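Plumton Robotics Club – Spring Gallery

Hi again from the back corner of the Plumton library, where our club has been taking over the big table since January! We're 15 students this year (grades eight through eleven, plus me trying to keep up), and this is the page I promised all the parents and grandparents who keep asking what it is we do in there until dinner time. The short answer is that we're teaching a simulated robot arm to pick stuff up. The long answer is the rest of this page, so grab a snack.

Our project this spring is called Trundamano. The name came out of a very silly brainstorm and it stuck, so now it's on our T-shirts and there's no going back. It all happens in simulation, which means we can try a terrible idea at four in the afternoon and be on to the next terrible idea by five past. I love that about it. The kids write the code in pairs, then we put everyone's runs up on the big monitor and the whole room gets to yell at the gripper.

The rule for each round is pretty simple. You get a table with a bunch of parts scattered over it, you pick your target, and your program has to bring the arm in over it without knocking into anything else on the way. Long skinny parts are a whole different headache from tall ones that stand on end, and it took us most of February to appreciate that. 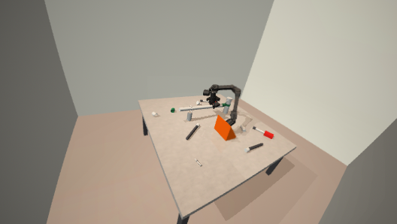
The eighth graders asked for the long rod themselves, by the way. I had them down for something easier and they voted me out! Their pair program started as 387 lines, most of it copied from the round before, and then they sat down one afternoon with a pack of highlighters and cut it way down. I was so proud I made everybody come look at a printout.

What I keep telling them is that where you grab matters as much as how you get there. A rod picked up near one end wants to tip, so you need to think about the middle of the weight, which may or may not be the middle of the rod. We did a whole session on this with rulers and erasers and pencils balanced on fingers, and I'm still finding pencils under the bookshelves. We also got into a really good argument about whether the arm should go high over everything and then come straight down, or sneak in low from the side. High is slower. Low is how you lose points. The argument is still going, and there is a chart on the whiteboard that I'm not allowed to erase.

In April we had our friendly meet with the club from Brirnwood, who are great and also very, very good at this. Each club brought 2 teams, and each team ran 6 rounds, with the parts shuffled to a fresh layout every time. The Brirnwood kids had written a neat little routine that slows the arm way down for the last bit before contact. Ours went home and wrote one too (with permission, and credit in the comments, because we do things properly).
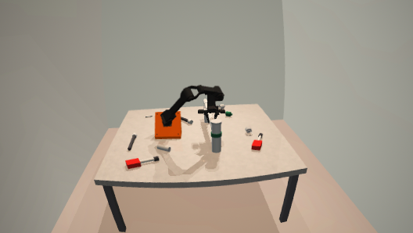 Lining up over a standing part is where our older kids have put in most of their time. If the fingers come down even a little off center, you clip the top and over it goes, and then it's rolling around and you're chasing it. So they split the move into stages: get above it, stop, check the position, and only then go down. Watching that pause on the big monitor is kind of agonizing – the whole room goes quiet, and then somebody always drops a water bottle.

Next up is the Lefèvre Cup in the summer, which is our first real competition with real judges and a real rule book. The rule book is almost as thick as my lunch. We'll be practicing with more cluttered tables and a time limit, and the tenth graders want to try stacking, which I've said yes to, a bit nervously.

If your kid wants to join us in the fall, send them along! No coding experience needed, just patience and a willingness to share a keyboard. Snacks are always welcome too, and the club has asked me to mention that pretzels ran out first last time.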